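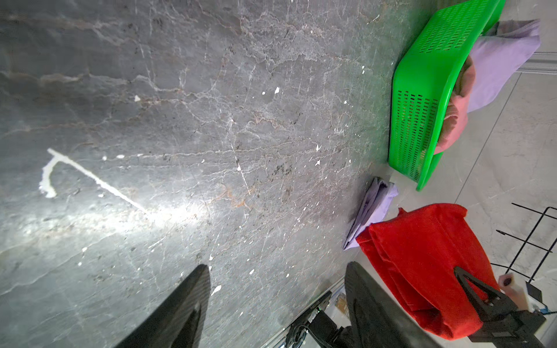 Prollier presenta su nueva línea de mesas de mármol para el cuarto de la colada

La firma abre al público su sala de pruebas de Valencia, donde cualquiera puede venir con su ropa y doblarla sin prisas sobre la piedra

Valencia, 16 de octubre de 2018. Doblar la ropa es una de esas tareas que casi todos hacemos donde buenamente podemos: encima de la cama, en el respaldo del sofá, sobre la mesa del comedor cuando ya se ha recogido la cena (y a veces antes). En Prollier llevamos mucho tiempo dándole vueltas a ese momento tan doméstico, y nos hace muchísima ilusión contar que desde hoy está a la venta Bavisier, una línea de mesas con encimera de mármol gris pensada para doblar, apilar y ordenar toallas, paños y ropa de casa.

La idea salió de una conversación larga, de las de sobremesa, con clientes que ya tenían una encimera nuestra en la cocina y que nos confesaban que acababan llevando allí la cesta de la ropa. Les gustaba la superficie amplia, les gustaba poder extender una toalla grande entera y les gustaba, por qué no decirlo, ver el color de la ropa sobre la piedra oscura. Un paño lavanda bien doblado o una toalla roja lucen de otra manera sobre un mármol de vetas finas, blancas y de un óxido muy suave, y eso también cuenta cuando uno va a pasar allí un buen rato.

«En mi casa se doblaba de pie, en el pasillo, y se perdía la mitad de los calcetines por el camino», recuerda Lempi Miettinen, directora de diseño de Prollier. «Cuando empezamos a dibujar la mesa yo solo pedía dos cosas: que cupiera la cesta volcada, con la ropa saliendo, y que al lado quedara sitio de sobra para ir haciendo los montones. Parece poca cosa, pero nos costó bastantes maquetas de cartón llegar a unas medidas con las que todos estuviéramos contentos».

Una piedra distinta en cada casa

Las encimeras de Bavisier se cortan de una en una y se eligen por su dibujo. El mármol es gris, tirando a carbón, con una red muy tupida de vetas, y no hay dos tableros iguales. En algunos aparece algún trazo blanco más marcado que cruza la superficie, y hemos decidido respetarlos siempre que la piedra esté sana, porque son precisamente los que la gente se para a mirar cuando nos visita. Quien lo desee podrá venir a escoger su pieza o recibir fotografías de las disponibles antes de hacer el pedido.

El canto se entrega pulido a mano y ligeramente redondeado, un detalle que agradecen los tejidos delicados y también las caderas de quien pasa deprisa con la cesta bajo el brazo. La primera serie consta de 314 mesas, todas numeradas en la cara inferior, y el precio de salida es de 1100 euros, con el transporte y la colocación incluidos en toda la península. La entrega se hace en un plazo de 30 días desde la confirmación del pedido.

En cuanto al cuidado, Savvas Giannakopoulos, encargado de taller, es partidario de no complicarse la vida: un paño húmedo, jabón neutro y secar después. Conviene apartar la lejía, el vinagre y los quitamanchas, que son malos compañeros del mármol, y no dejar encima prendas empapadas durante horas. «Yo a los clientes les digo que la traten como tratarían una mesa heredada», comenta. «Se usa todos los días, se le coge cariño y, si algún día pierde brillo, nos llaman y vamos a pulirla».

Tardes de doblado en la sala de pruebas

Para celebrar el lanzamiento, durante lo que queda de octubre la sala de pruebas estará abierta por las tardes, de cinco a ocho, con entrada libre. Habrá mesas montadas, cestas, toallas y paños de sobra para practicar, y quien prefiera traer su propia colada será más que bienvenido (ya nos han avisado unos cuantos vecinos de que piensan hacerlo, ¡y nos parece estupendo!).

Gerrit Mabaso, responsable de la sala, enseñará a quien quiera aprender su manera de doblar las toallas grandes en tercios, para que entren en armarios estrechos, y tiene también un sistema para los paños de cocina que ha conquistado a media plantilla. Las sesiones duran 50 minutos, se hacen en grupos pequeños y no requieren experiencia alguna, aunque sí rogamos reservar plaza por teléfono o en la propia tienda para poder atender a todos como nos gusta.

Sobre Prollier

Prollier es un taller familiar dedicado a la piedra natural para el hogar. Fabrica encimeras, lavaderos y mesas a medida, y atiende tanto a particulares como a estudios de interiorismo.

Contacto de prensa: Hauke Weidemann, departamento de comunicación de Prollier. Los medios que deseen visitar el taller o solicitar imágenes de la línea Bavisier pueden dirigirse a él en horario de mañana.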